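Workshop notebook, two-arm booth
1 June 2023
Entry by Yufang Yuan. Present: Lihua Duan, Ludger Frerichs (afternoon only)

Job today was the suitcase task for Surkow: two arms, one hard-shell case, turn it and hold it steady. Stopped early after the right arm tripped on force and then would not clear. Writing it up while I remember the order of things.

What happened

The morning was fine. The case was closed and empty, both arms at the slow speed setting. Lihua was on the left controller and I was on the right. We had set the contact force limit at 65 N on both arms, the same as for the storage box work.

Just before lunch the right arm went into protective stop while pushing on the case. I acknowledged the fault and it tripped again straight away. Third try, same again. The left arm did not trip and carried on holding its target, so for a few seconds one arm was locked and the other was still pressing the case into it. Lihua hit the stop. No damage that we could find to the arms. The case has a scuff by one corner which may have been there already.

The log has 4 trips on the right arm, the last 2 of them with the arm not commanded to move at all. That is the part that bothers me. A stop on one side is supposed to stop the other side as well, and it didn't.

Contact positions

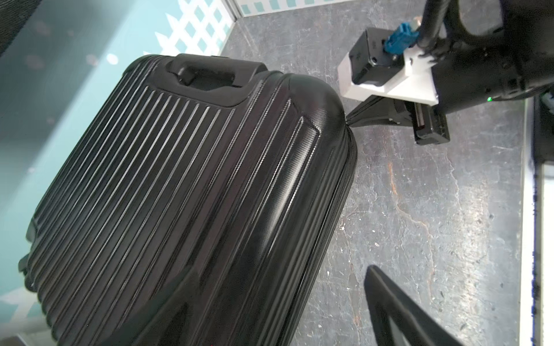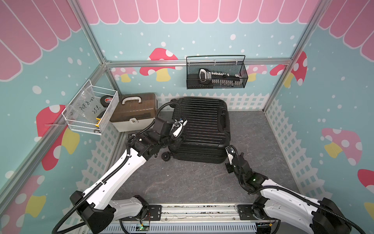

Black case between the two arms, on the grey floor of the booth.

Checks in the afternoon

Went through these with Ludger, power off first and then on with nobody inside the fence line.

Finger screws, both grippers: tight.
Cable at the right wrist: reseated the connector, no bent pins. Moved the cable by hand through its range with the log running and saw no dropouts.
Force reading at rest, right arm: drifting. It should sit near zero with nothing touching and it was climbing the whole time we watched. Re-zeroed it and it started to climb again.
Force reading at rest, left arm: steady.
Stop link between the controllers: the right one sends the signal, the left one was ignoring it. The input had been switched off in the left configuration. Chenxi thinks this goes back to when we ran the left arm alone for Conlow and needed it not to wait for its neighbour. Nothing in this book about it either way. I have switched it back on.

We tested the link afterwards by tripping each arm in turn in free air. Both stopped together every time, left first and right first. Ludger watched the second lot so it isn't only my word.

What I think

Two separate faults. The drifting sensor caused the trips. The disabled input turned an ordinary trip into one arm pushing against a locked one. A hard shell doesn't give much either, so the load goes straight through to the other gripper. The box has some give in it and we might never have noticed.

The 65 limit is probably too high for this job whatever the sensor is doing, but I don't want to change that on the same day as everything else.

To do

Swap the right force sensor. Xiaoqing has a spare on the Nair shelf, to ask her first.
Add the stop link test to the start-up sheet, both directions, every morning.
Compare the left configuration with the saved copy in case other things were switched off with it. Chenxi.
Keep the logs from today, do not let the weekly clear-out take them.
Tell Surkow the runs from this morning are not to be used. The force channel on the right is no good and I can't say when the drift began.

Right arm is tagged out until the sensor is changed. Left arm may be used on its own, but leave the stop input ON — if it complains about a missing neighbour, come and find me and don't change the setting.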